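Haricots rouges secs : stockage, dosage, trempage

Notes de cuisine, octobre. Boîte transparente, mesure jaune, petits haricots rouges.

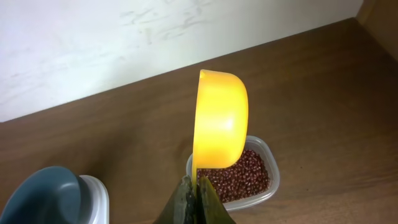 Pourquoi doser au volume

J'ai longtemps pesé les légumineuses. La balance est plus précise, mais elle demande un récipient de plus, une remise à zéro, et la mienne s'éteint au bout de quelques secondes d'inactivité. Pour des haricots de petit calibre, l'écart d'une mesure à l'autre reste faible et n'a aucune conséquence sur une soupe ou une pâte sucrée.

Ma mesure en plastique jaune, remplie puis arasée au doigt, donne 209 g. Remplie en dôme, elle donne nettement plus, d'où l'intérêt de toujours araser. La valeur est notée au feutre à l'intérieur de la porte du placard. Elle n'est valable que pour cette variété : avec des pois chiches, les vides entre les grains sont plus importants et il faut refaire la pesée.

La boîte

Les haricots sont dans une boîte en plastique transparent à angles arrondis. Deux critères m'ont fait choisir ce format. L'ouverture laisse passer la mesure à l'horizontale, et on voit le niveau sans ouvrir. J'ai essayé auparavant un bocal haut de chez Lunus, étanche, correct sur le papier. Le col était trop étroit, il fallait verser, et verser des haricots secs revient à en ramasser sous le four pendant une semaine.

Je ne remplis pas jusqu'au bord. Un peu de marge évite les débordements quand on plonge la mesure, surtout avec un tas irrégulier. Pour les fonds de boîte, je secoue latéralement afin de ramener les grains dans un angle, puis je puise à cet endroit.

Pas de mélange entre lots. Un lot ancien cuit plus lentement qu'un lot récent, et le mélange donne une casserole où la moitié des grains éclate pendant que l'autre résiste. Je termine la boîte, je l'essuie avec un chiffon sec, je verse le nouveau sachet. Le dernier venait de l'épicerie Kongkaew, sachet refermable, très peu de brisures.

Tri et trempage

Le tri se fait à sec, sur une assiette claire, par petites quantités. J'écarte les grains fripés, les grains percés et les débris. Sur une mesure arasée, l'opération prend environ 7 minutes.

Le trempage des petits haricots rouges est facultatif. Qistina Liew, qui m'a transmis sa recette de soupe sucrée, ne trempe jamais et démarre à l'eau froide. Je trempe quand j'y pense – le plus souvent le jeudi soir pour le vendredi – et je constate surtout une cuisson plus homogène. Le gain de temps existe, mais il est modeste.

Cuisson de base

Une mesure arasée, rincée deux fois. Eau froide à hauteur, ébullition, 10 minutes à découvert, puis on jette cette première eau. On recouvre largement d'eau propre et on laisse frémir à couvert. Contrôle par écrasement entre deux doigts : le grain doit céder sans noyau dur. Le sel ou le sucre s'ajoute en fin de cuisson.

Pour une pâte, j'égoutte, je mixe et je dessèche à feu doux avec le sucre, en raclant le fond. Saodah Sutanto m'a signalé qu'elle passe la sienne au tamis avant le sucre. Le résultat est plus lisse, le tamis est pénible à laver. À refaire avec une maille plus large.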